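Three grippers and a lot of pot lids

I'd been wanting to talk to the people at Tastow for months. They build kitchen automation, they've bought more grippers than they would like to admit, and they have Opinions. In April 2020 I finally got one of their test engineers on a call. She asked me to leave her name out, so she could be rude about hardware in peace. Fine by me!

I started with the obvious question: how do you pick a gripper for a kitchen?

"You buy the wrong one first," she told me. "We began with a suction tool from Skulier. Lovely thing on flat boxes. Then we gave it a lid with a knob in the middle and it had nowhere to sit."

So they moved on to fingers. The Amrani hand has three of them, and the Mostow has two and costs a good bit less. Her plan was to run both on the same arm with the same wrist camera and the same 17 kitchen items, and let the numbers settle it. I asked which item gave her the most grief, expecting her to say eggs (I always expect eggs).

"Lids. Glass lids, every time. The camera sees the counter through the glass, and then it sees all the lights on top of the glass, and the poor software is trying to work out where the thing begins."

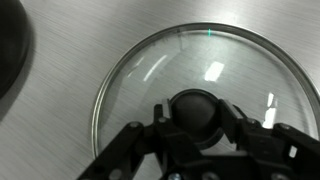 What they do now is ignore the glass and go for the knob. A black knob is an easy target, she says, and once the two fingers are on either side of it you have a bit of room to be sloppy. I wondered how much room.

"With the Mostow, 6 millimeters off center and it still closes fine. The three-finger hand is pickier, because that third finger has to land somewhere too. It'll bump the knob and the lid slides off across the steel. We had a lid go right off the counter. I bought the next one out of my own pocket."

They ran 900 lid grasps in all, split evenly, and the Mostow dropped fewer. She wouldn't give me the exact split (I did try), but she did say the three-finger hand won easily on round fruit and jars, so it's still bolted to their second arm.

Would she change anything about the tests?

"The lighting. We did everything under the same ceiling lights, and I'd like to see what the camera makes of it with a window behind it. And I'd write down finger pad wear from the first day. I started at grasp 101 and I'm still annoyed about it."

Next on her list is a second camera, looking in from the side. She's promised me a call when it's up and running, probably in November.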